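Revisión de la celda Ako – 2022-12-18
Revisa: Karim Bataineh

Collarín de la herramienta: bien. Le di un repasito con la llave, por costumbre más que nada, y no cedió.
Varilla: recta, sin marcas. Gracias a quien la limpió, se agradece de verdad.
Tabla de madera: firme, sin juego en las esquinas.
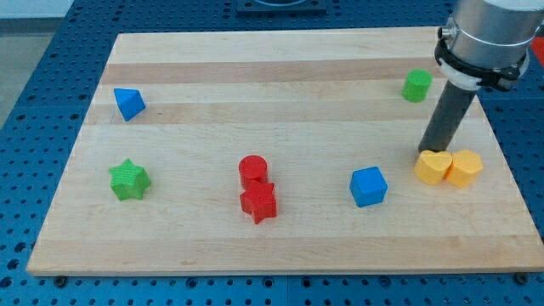 Bloques de colores: completos. Si alguno se astilla, por favor, al cajón de Brelmont – no lo devolváis a la tabla, que luego nos volvemos locos con la calibración.
Parada de emergencia: probada 2 veces, correcta.
Horas desde el engrase: 378. Toca a las 1,000, vamos tranquilos.
Pendiente: recolocar el cable del eje 2, arrastrado desde junio.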